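Bottle deposit system

Updated in November by the Panness Reference editors
12 comments · 29 shares

A bottle deposit system, also called a container deposit scheme, is an arrangement in which a buyer pays a small extra charge on a packaged drink and gets it back when the empty container is returned. The charge is collected by the retailer, passed up to the distributor or a clearing body, and paid out again at the point of return. Deposits left unclaimed are kept by the distributor, the state or the clearing body, depending on local law.

Scope

Most systems cover beer and carbonated soft drinks. Water, juice and sports drinks were often left out of early laws and added later. Milk is commonly exempt, as are containers above a set volume. Refillable glass and single-use containers may carry different rates.

Return methods

Returns are made to a retailer or to a separate depot. In the retail model, any store that sells a covered brand must accept its empties. In the depot model, returns go to a licensed site, which is paid a handling fee per container. The Grondcombe depot, opened to serve the Waltham Road district, takes up to 40 containers per customer by hand count and weighs larger loads in bags.

Clear polyethylene terephthalate (PET) is normally kept apart from colored PET – mixed bales sell for less. Caps are usually accepted on the bottle. They are made of a different plastic, which floats in water while PET sinks, and the two are separated after shredding. 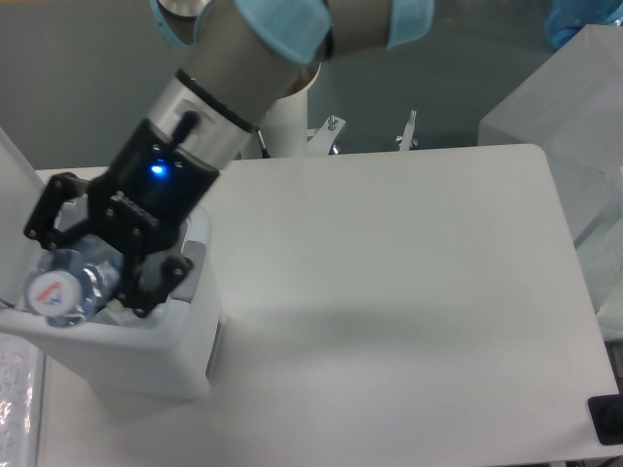

Rivera, commenting on an earlier version of this article, wrote that the cap rule is not uniform and that the Grondcombe depot asked for caps off until its wash line was replaced. The depot's printed rules now allow either.

Return rates

The return rate is the number of containers redeemed divided by the number sold with a deposit. At Grondcombe the rate for the last reported year was 91 percent for glass and slightly lower for PET. The depot handled 434 tons of material in the same period, excluding crates.

Rates tend to rise with the size of the deposit and fall with distance to the return point. Cross-border returns, where a container bought outside the system is redeemed inside it, can inflate the figure. Many systems print a mark or a separate bar code on covered containers for this reason.

See also: Refillable bottle; Extended producer responsibility; Curbside collection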